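제목: 핸드헬드 그리퍼 시연 데이터, 손가락 간격값이 닫힘 끝에서 튀는 문제
티켓 번호: 1607
제품: Flulix 핸드헬드 그리퍼
등록자: Callum Gosling (Endthorpe 작업장)
담당: Flulix 기술지원
우선순위: 보통
상태: 해결됨

[증상]

티셔츠 개기 시연을 그리퍼로 기록하고 있습니다. 옷 밑단을 집으려고 손가락을 닫으면 마지막 구간에서 간격값이 순간적으로 열림 쪽으로 튀었다가 돌아옵니다. 손에 느껴지는 걸림은 없고 손가락도 정상적으로 닫힙니다. 기록된 값만 이상합니다.

재생 도구에서 보면 궤적의 위치와 자세는 매끄럽고 간격 그래프에만 뾰족한 부분이 있습니다. 이 데이터로 학습한 정책을 로봇 팔에서 돌리면 천을 집기 직전에 그리퍼가 한 번 벌어졌다가 다시 닫힙니다. 그사이 밑단을 놓치는 경우가 많습니다.

원격 조종으로 같은 작업을 기록한 데이터에는 이런 현상이 없습니다. 원격 조종 쪽은 간격을 로봇 쪽 그리퍼의 엔코더에서 읽고, 핸드헬드 쪽은 카메라 영상에서 손가락 위치를 추정해 계산합니다. 그래서 추정 단계를 의심하고 있습니다.

[환경]

그리퍼: Flulix 핸드헬드, 검은색 손가락 장착
기록 프로그램: Sikov 레코더
작업: 면 티셔츠 개기, 작업대에 크림색 천을 깔고 진행
시연 횟수: 1,607회
문제가 표시된 시연: 64회

[이미 해 본 것]

레코더 재시작, 그리퍼 재부팅, 메모리 카드 교체. 변화 없음.
손가락 나사를 다시 조였습니다. 변화 없음.
시연자를 바꿔 봤습니다. 저와 동료 둘 다 같은 증상이 나왔습니다.
닫는 속도를 늦춰 봤습니다. 튀는 폭은 같고 지속 시간만 길어졌습니다.

[기술지원 답변 1]

등록해 주셔서 감사합니다. 확인을 위해 아래 자료를 부탁드립니다.

문제가 나온 시연의 원본 기록 하나와 정상 시연의 원본 기록 하나. 변환된 파일 말고 레코더가 저장한 원본이어야 합니다.
간격 보정 파일. 설정 폴더 안에 있으며 마지막 보정 날짜가 첫 줄에 적혀 있습니다.
그리퍼 카메라로 본 작업 화면 한 장. 손가락 둘이 모두 나오고 한쪽이 옷에 닿아 있으면 됩니다.

손가락이나 손가락 끝 패드를 교체한 적이 있는지도 알려 주세요.

[등록자 답변 1]

원본 두 개와 보정 파일은 업로드했습니다. 손가락은 교체한 적이 있습니다. 그리퍼를 처음 받았을 때 끼워져 있던 손가락이 마모되어 D'Amico에서 받은 호환 손가락으로 바꿨습니다. 교체 뒤에 보정을 다시 했는지는 작업 일지에 없습니다. 보정 파일 첫 줄의 날짜는 8월입니다. 교체는 그보다 나중이므로 보정이 빠진 것 같습니다.

작업 화면도 첨부합니다.

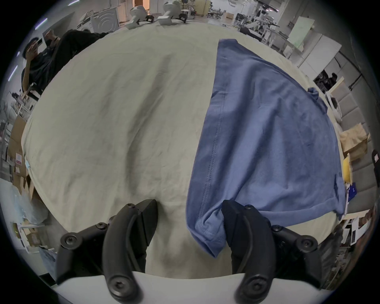
첨부 1. 그리퍼 카메라 화면. 오른쪽 손가락이 파란 티셔츠 밑단에 닿아 있고 왼쪽 손가락은 천 위에 있음.

간격 그래프에서 문제 구간을 찾을 때는 두 손가락 사이에 옷감이 들어오고 나서 완전히 닫힐 때까지를 보시면 됩니다. 그 전 구간에서는 튀는 값을 찾지 못했습니다.

질문이 하나 있습니다. 보정이 빠진 것이 원인이라면 모든 시연에서 값이 틀려야 할 것 같은데, 대부분은 정상으로 보입니다. 왜 일부만 튀는지 알고 싶습니다.

[기술지원 답변 2]

자료 확인했습니다. 원인은 두 가지가 겹친 것으로 판단합니다.

첫째, 보정 파일이 이전 손가락 기준입니다. 호환 손가락은 안쪽 면의 형상이 달라서 완전히 닫혔을 때 추정기가 계산하는 간격이 보정 파일의 최솟값보다 작게 나옵니다. 이 경우 레코더는 해당 프레임을 무효로 처리하고 직전의 유효한 값으로 채웁니다.

둘째, 옷감이 손가락 안쪽으로 말려 들어오면 추정기가 손가락 윤곽을 일부 놓칩니다. 보통은 짧게 놓쳤다가 바로 복구됩니다. 그런데 복구된 값이 최솟값 아래라서 다시 무효가 되면, 레코더가 더 앞쪽 값, 즉 손가락이 열려 있을 때의 값을 가져옵니다. 그래프에서 열림 쪽으로 튀는 부분이 여기에 해당합니다.

두 조건이 같이 맞아야 튀는 값이 생기므로 일부 시연에서만 보입니다. 나머지 시연도 닫힘 끝의 값이 약간 눌려 있을 가능성이 높습니다. 정상으로 보내 주신 기록에서도 마지막 구간이 평평하게 잘려 있었습니다.

조치 순서입니다.

1. 레코더를 최신 버전으로 올립니다. 무효 프레임을 채울 때 더 앞쪽 값을 가져오는 동작이 수정되어 있습니다.
2. 작업대에서 옷을 치우고 손가락 사이에 아무것도 없는 상태로 간격 보정을 실행합니다. 완전 열림에서 완전 닫힘까지 천천히 5회 반복합니다.
3. 보정 파일의 날짜와 최솟값이 바뀌었는지 확인합니다.
4. 같은 티셔츠로 짧은 시연을 몇 번 기록해 간격 그래프를 봅니다.
5. 이상이 없으면 기존 원본을 새 보정 파일로 다시 변환합니다. 원본 영상이 남아 있으면 시연을 다시 찍지 않아도 됩니다.

3번에서 최솟값이 그대로이면 다음으로 넘어가지 말고 알려 주세요. 파일 쓰기 권한 문제일 수 있습니다.

[등록자 답변 2]

3번에서 멈췄습니다. 보정은 완료로 나오는데 파일 날짜가 여전히 8월입니다. 레코더는 최신 버전으로 올렸고 보정은 두 번 실행했습니다.

[기술지원 답변 3]

새 버전은 보정 파일을 사용자 폴더에 저장합니다. 설정 폴더의 파일은 옛 버전이 만든 것이고, 두 파일이 다 있으면 변환기가 설정 폴더 쪽을 먼저 읽습니다. 설정 폴더의 파일 이름을 바꾸고 레코더를 다시 시작해 주세요. 삭제는 하지 마시고 이전 손가락으로 찍은 시연을 변환할 때 쓰도록 보관하시기 바랍니다.

손가락 교체 전후 시연이 한 폴더에 섞여 있다면 변환 전에 나누셔야 합니다. 교체 전 것은 옛 파일로, 교체 후 것은 새 파일로 변환합니다.

[등록자 답변 3]

2월 19일 작업 결과입니다.

옛 보정 파일의 이름을 바꾼 뒤 최솟값이 갱신된 것을 확인했습니다. 짧은 시연을 4회 기록했고 튀는 값은 없었습니다. 닫힘 끝의 평평한 구간도 없어졌습니다.

기존 시연은 교체 전과 후로 나누어 다시 변환했습니다. 문제가 표시되었던 것들은 전부 교체 후 폴더에 있었고, 재변환한 그래프에서 뾰족한 부분이 사라졌습니다. 다만 그중 몇 개는 옷감이 손가락을 많이 가려서 짧은 공백이 남아 있습니다. 이것들은 학습에서 빼기로 했습니다.

재변환한 데이터로 정책을 새로 학습시켜 로봇 팔에서 돌려 보았습니다. 집기 직전에 벌어지는 동작은 나오지 않습니다. 밑단이 두껍게 접힌 경우에 한 겹만 집는 일은 아직 있는데, 이번 건과는 별개로 보여서 필요하면 따로 등록하겠습니다.

시연 절차서에는 손가락 교체 시 간격 보정을 필수로 넣고, 보정 파일 사본을 시연 폴더마다 같이 저장하도록 고쳤습니다.

[기술지원 답변 4]

확인 감사합니다. 공백이 남은 시연은 제외하시는 것이 맞습니다. 보간으로 채울 수는 있지만 집는 순간의 간격은 정책에 바로 영향을 주므로 권하지 않습니다.

한 겹만 집는 문제를 등록하실 때는 같은 작업의 원격 조종 기록도 함께 올려 주세요. 두 방식의 접근 각도를 비교해 보겠습니다.

변환기가 옛 보정 파일을 먼저 읽는 동작은 개발팀에 전달했습니다. 다음 버전에서는 파일이 둘 다 있으면 경고를 표시할 예정입니다.

[처리 결과]

원인: 손가락 교체 후 간격 보정 누락, 구버전 레코더의 무효 프레임 처리 오류
조치: 레코더 업데이트, 재보정, 옛 보정 파일 분리, 원본 재변환
후속: 변환기 경고 표시 요청 등록
상태 변경: 진행 중에서 해결됨으로 변경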